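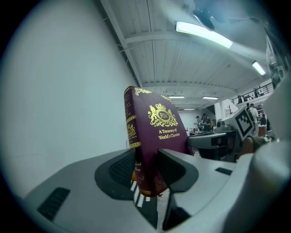 Javberg (novella series)

Javberg is a series of science fiction novellas and short stories set in and under a drowned port city of the same name. Six novellas, 11 shorter pieces. First appeared in the small-press magazine Fultiro, later collected in one volume by Shibata. Published anonymously throughout, and the author has never been credited in any edition. Usually filed under climate fiction, though early reviews called it a ghost story and the publisher's own catalog has it under both.

Setting

The city of Javberg sits on a river delta. Year is never given. The lower nine streets are underwater at all times, the next four only at high tide, and the rest is called the Dry, even by people who live there and complain of the damp. Population in the first story is 3,000. By the last it is 334, counted by a clerk who goes door to door with a chalk stick and marks each house.

Main industry is salt. Second industry is salvage, mostly copper wire and window glass from the sunken streets. The salvage crews are paid by weight and most of the plots start with somebody bringing up a thing that can't be weighed properly: a jar of seeds, a bell, a locked box that gets heavier overnight.

There is a rival town upriver, Buvska, seen only from a distance until the fourth novella. Buvska controls the locks. It also has the only working seed bank, and a long stretch of the series concerns what Buvska wants in exchange for rice that will grow in brackish water.

Plot

The novellas follow the tide office, a two-room building where the water level gets written down each morning. Characters go by job and not by name (the Reader, the Under-Reader, the Glazier, the Lockman's daughter). In "The Low Book" the Reader finds that the old records don't match the marks on the wall. Someone has been writing the water lower than it was, for years. "Nine Streets" is the same events from the salvage side.

"Rice" and "The Weighing House" deal with the Buvska treaty. The altered rice grows well and then crosses with the marsh grass, which spreads into the streets and holds the mud in place. The delta starts to rise. Half the town wants it burned off, as the grass chokes the salt pans. The last two, "Chalk" and "A Short Count", take place 20 years on and have very little plot at all. Some readers skip them. They were the best recieved of the six.

The short pieces are mixed. Several are fake documents: a ferry timetable, a list of fines, a recipe for eel. One, "Notice to Divers", is a single page.

Publication history

Serialized in Fultiro over 14 issues. The magazine was stapled, sold by mail, and printed in runs of 2,000, so full sets are hard to find. Issue seven was misprinted with two pages of "Rice" in the wrong order and the corrected pages were mailed out loose with issue eight. Copies with the loose sheet still in are the ones collectors want.

The Shibata collection came out on 26th February and put the stories in order of events, not order of publication. First printing was 2,494 copies. The odd number comes from a binding fault, the short stock being pulped. A paperback followed with a new map, in which the river runs the wrong way past the locks. Fixed in the second paperback printing. The ferry timetable was left out of both and restored later.

Themes

Record keeping, mostly. Who writes the number down, who checks it. Also debt between towns, and whether a changed plant that saves a place has also ended it. The stories don't settle this. Critics have noted the lack of any villian; the false water records turn out to have been kept by three different Readers, each for a different reason, one of them just bad eyesight.

The ghost story reading rests on "Nine Streets", where the divers hear the bell before it is found. Never explained.

Adaptations

One radio version of "The Low Book", 50 minutes, single narrator. A stage version of "Chalk" was announced and dropped. A board game using the nine streets layout had a small release and is out of print, rules still passed around in photocopy.

See also

Climate fiction
Epistolary fiction
Fictional cities
Linked story collections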